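About Sesent

Sesent is a small gallery and reading room for contemporary art. It was set up by Hae-won Kwak and Nam-gil Joo, who had shared a studio above a print shop and wanted somewhere to show work that larger museums tend to pass over: artists' books, sound pieces, posters and short-run film.

We put on four exhibitions a year. Each one stays up for ten weeks and comes with a printed booklet, written in-house and edited by Ye-rin Heo. Past shows have looked at border photography, amateur cartography and the public murals of Bavness. 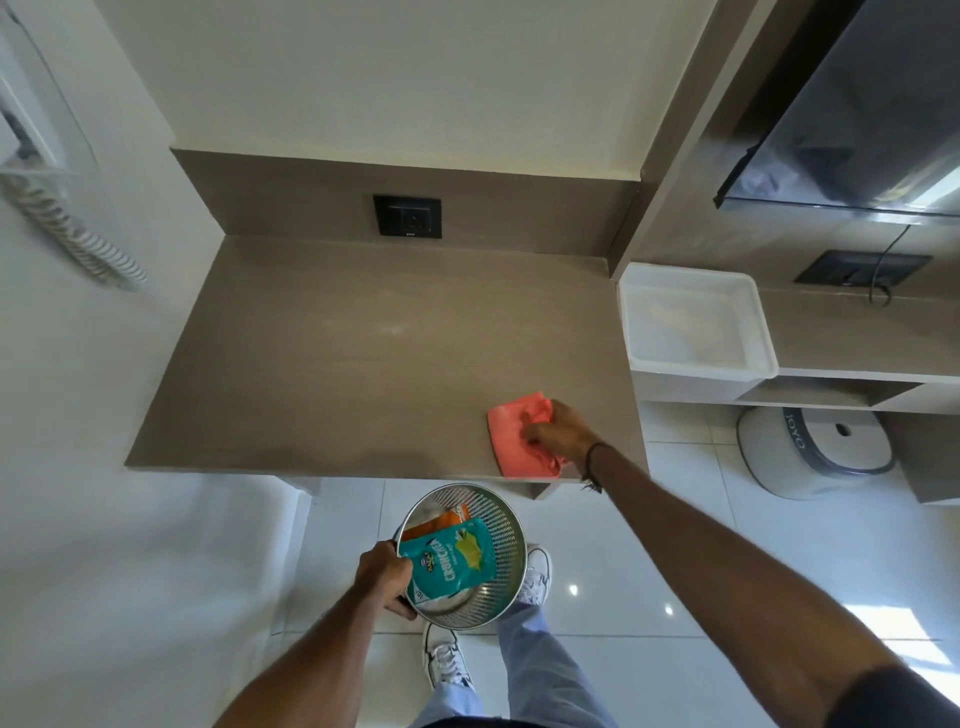 The reading room holds 3,733 items, of which 987 are artists' books. Most can be handled at the tables without an appointment. Fragile material is kept in the back store — please email Bo-ram Won two days ahead if you want to see any of it. The catalogue is being moved online and 139 entries still have no picture.

Entry is free. We are paid for by booklet sales, a yearly print edition of 125 and a grant from the Dilico Fund, which has no say in what we show. The gallery closes for the second half of December.

We read proposals from artists and curators all year. Send no more than two pages and ten images to Dong-hyun Kwon, who looks after the programme. Replies take up to six weeks — longer while a show is being hung.

Page last updated 5/20/26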